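# Late-open fault (handheld gripper)

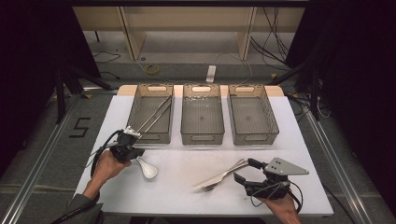

The **late-open fault**, also called a hung release or sticky drop, is a failure in handheld robot grippers where the jaw stays shut for a short time after the operator lets off the trigger. Best known from the Midimska cutlery sorting trials, where it was first logged as operator error. Wrongly. Sorting work of this kind uses two black handheld grippers, one per hand, with the pieces taken from a white table to open-topped plastic baskets. Long items are the hard case. A pair of tongs lying over the front rim of a basket, with the jaw closed on the lower ends, is already a lever, and any delay in opening moves the whole piece when the hand pulls back.

## Background

The Midimska trials recorded people sorting kitchen items so that a pair of fixed arms could later be trained on the motions. Grippers were built by Fodon, a small shop that also made the cable sets. Recording software came from Drasano. Each gripper logs two values: what the trigger asks for and where the jaw is. In normal use the two lines sit almost on top of each other.

A session was 600 picks, split between operators. Spoons, forks, knives, tongs.

## The fault

On a hung release the trigger value goes to open and the jaw value stays at closed. Then it jumps. Operators described it as a tug, or as the item "coming along" with the hand. Typical results:

- basket dragged toward the operator
- tongs flicked out over the rim
- neighboring items knocked off the table
- second hand reaching in to help while the first jaw is still loaded

The last one is the safety matter. See *Injury* below.

Short items hid the problem. A fork released late mostly just lands a little late, and the recordings looked clean enough to pass review. Early versions of the item list had no tongs in it at all, so the fault went unseen for the whole first round.

## Cause

Two causes were found, and for a while they were treated as one.

**Cable drag.** The gripper cable leaves the body at the back and hangs past the wrist. When it was caught against the table edge, the connector got pulled sideways and the open command dropped out. The jaw held its last position, as designed. Once the strain came off, the command got through and the jaw opened at full speed.

**Hold-last setting.** Fodon's firmware kept the last command for as long as the signal was missing. No time limit. This had been chosen so that a glitch would not drop a glass or a plate, and for fixed arms it is a common choice. For a tool held in a person's hand it was the wrong one.

Swapping the cables made the fault rarer but did not end it, which led to a week of arguing over whether the new cables were bad too. They were fine. The connector housing was worn on the older grippers, and a light pull was enough.

## Injury

One injury is recorded. An operator at the Öberg site had a fingertip pinched while freeing tongs by hand from a closed jaw. The jaw opened, the signal dropped again, and it closed on the next command in the queue. Bruising, no break. Work stopped at all 3 sites the same afternoon.

The stop notice, dated 12 Aug 2022 and signed by Lauri Koskela, told operators to set the gripper down and switch off at the supply before touching anything held in the jaw. Grippers with the old housing were pulled the next week, 11 in total.

## Fix

- Strain relief clamp at the back of the gripper body
- New connector housing with a screw collar
- Signal loss now lets the jaw go slack after a short timeout, and the command queue is cleared
- Trigger must be fully let off before the jaw will close again

The slack jaw was unpopular at first. Operators complained of dropped knives, and Koskela's follow-up note agrees that drops went up slightly on long items. The setting was kept anyway. Later the timeout was made longer for the fixed arms only.

## Effect on the recordings

Sessions made before the fix were re-checked by comparing the trigger and jaw lines. Any pick with a gap between them was cut. In 12 sessions the gap was so frequent that the full session was thrown out. The rest were kept with a flag.

There is still some disagreement over the flagged set. Drasano's view was that the late opens are real motion and a trained arm should see them. The Midimska group held that an arm trained on them would learn to pull back before letting go - and one early test arm did do this, dragging a basket with it on nearly every tong pick. The flagged set is left out by defualt in later releases.

## Similar faults

*Early open*: jaw opens while trigger is still held. Usually a worn trigger spring. Easier to spot, the item falls.

*Chatter*: jaw opens and closes fast on a thin handle. Often mistaken for late open in the written logs, the position trace tells them apart right away.

*Double grip*: both grippers on the same item, one stuck. Not a seperate fault but listed as one in the older Öberg logs.

## See also

- Signal loss behavior
- Strain relief
- Pinch point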